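Household Textiles and Laundry Care
Handout 6: Sorting, Pairing and Folding Socks
Instructor: Zuweira Mensah 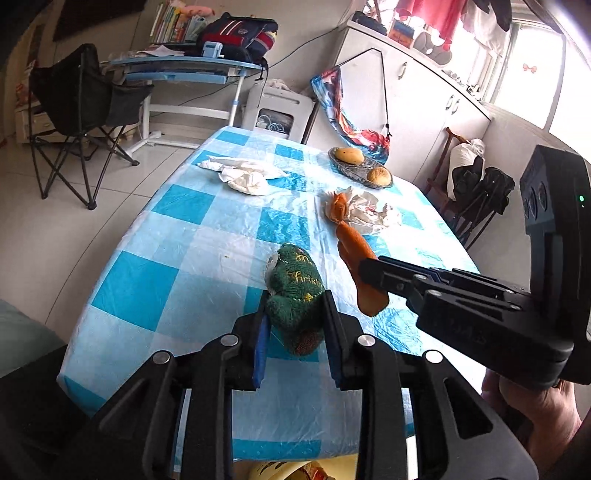
Fig. 1. Socks on the table, with the dark green bundle already folded.

Welcome back, everyone, and thank you to those of you who stayed behind last week to help fold the towels. I promised we would get to socks, and I know a few of you laughed, but I have been teaching this course long enough to say that socks are where most people's laundry goes wrong. A shirt on the wrong hanger is still a shirt. One sock in the wrong drawer is a small headache that can last until spring.

1. The surface

Use a table if you have one. The bed is softer and closer to the dresser, I know, but socks sink into a bedspread and dark ones vanish altogether. A plastic tablecloth like the one in Fig. 1 does very nicely, and it wipes clean with a damp cloth before you begin (please do wipe it, crumbs cling to knitted fabric like you wouldn't believe). Checks are a little busy behind small patterned socks. If that bothers your eyes, lay a plain bath towel over the top. You do not have to clear away everything else, either. The glass dish in the figure is over at the far right side and can stay where it is, as long as you have room to spread out.

2. Sorting before pairing

Most of us pick up one sock and go hunting for its partner, and then do the same again until the pile is gone. It works, but it is slow. Sort by color first, in heaps with a hand's width between them:

White and off-white
Browns, oranges and other warm colors
Greens and blues
Black and gray
Anything with lettering or pictures

In the figure you will find white socks toward the left and orange-brown ones toward the right. Notice that one of the orange-brown socks is pressed up against an off-white bundle. Leave a gap there when you do your own, especially with new socks that may still shed a bit of fluff on their neighbors.

Whites deserve a minute more than the rest. They look alike in a heap and they aren't. Compare the length of the cuff, then the heel, then the thickness between your finger and thumb. Amerley Owusu, who took this class in November, told us she sews one stitch of colored thread inside the toe of each white pair – a different color for everyone in the house – and I have been doing it ever since.

3. Smoothing

Lay each sock flat and run your palm from toe to cuff. Pull gently at the heel so it sits where it ought to. While you are there, feel for thin places and turn the sock over to check for loose threads. Never yank a loose thread! Snip it short, or put the sock in the mending bag and we will deal with it in Handout 8.

4. Folding

We will practice two methods in class.

The flat fold. Put one sock on top of the other, heels together. Fold the toes up to the middle, then bring the cuff down and tuck the toes inside it. You should have a neat little packet that stands on its edge in a drawer. It is kind to the elastic, and I recommend it for wool and for anything you paid good money for.

The tucked bundle. Lay the pair together, roll from the toe, and turn one cuff back over the roll. It is quick, it travels well, and children can manage it. The trouble is that the cuff gets stretched, so keep this one for everyday cotton.

With knitted socks that carry embroidery, like the green ones with their yellow lettering, fold so the stitching ends up on the outside. It keeps the embroidery from being creased, and you can tell at a glance which pair you have. Thick knits want a looser hand – if the bundle springs open, don't squeeze it tighter, just fold it one time fewer.

5. Singles

Every basket has them. Keep a small bag or box for singles near the washer and go through it once a month. Theophilus Aryee will talk to us next time about what to do with the ones that never find a partner, and he has some lovely ideas for dusting mitts and draft stoppers.

For next class

Bring ten clean pairs, mixed colors, unpaired and jumbled up in a bag. Bring small scissors and a towel. Try both folds at home, leave the packets in a drawer for a few days, and jot down which ones held their shape. If you miss the session, Ulla Ruotsalainen has spare copies of this handout at the front desk.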